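Tullau flower market to move to earlier start from July

Wholesale trading at the Tullau flower market will begin at 4.30am from July, an hour and a half ahead of the present opening, the market's operator has confirmed.

The change applies to cut flowers only. Pot plants and bedding will keep their existing hours in the east hall, and the loading bays on the Vemport side will open 20 minutes before trading begins.

According to the operator, the earlier start follows a revised timetable for refrigerated lorries from Vemport, which now reach the site well before dawn. Stock is at present held in the cold store until the bell, and the store has been close to capacity on most Mondays this year.
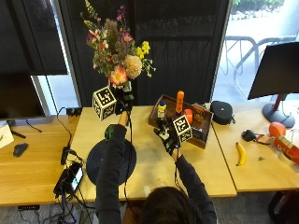 A mixed bouquet with a rose, lilies and purple sprigs.

Stallholders were consulted over six weeks. Of the 20 cut-flower traders with permanent pitches, 12 supported the new hours - the remainder asked for a later finish, which has been declined.

Rents are unchanged. Amadi, which runs the cold store under contract, will extend its staffed hours to match, and the overnight storage charge will be waived for stock cleared by 6am.

Retail florists holding a trade pass do not need to reapply. Passes issued under the old hours remain valid until they expire. The public session on Saturdays is not affected and will continue to open at 11am.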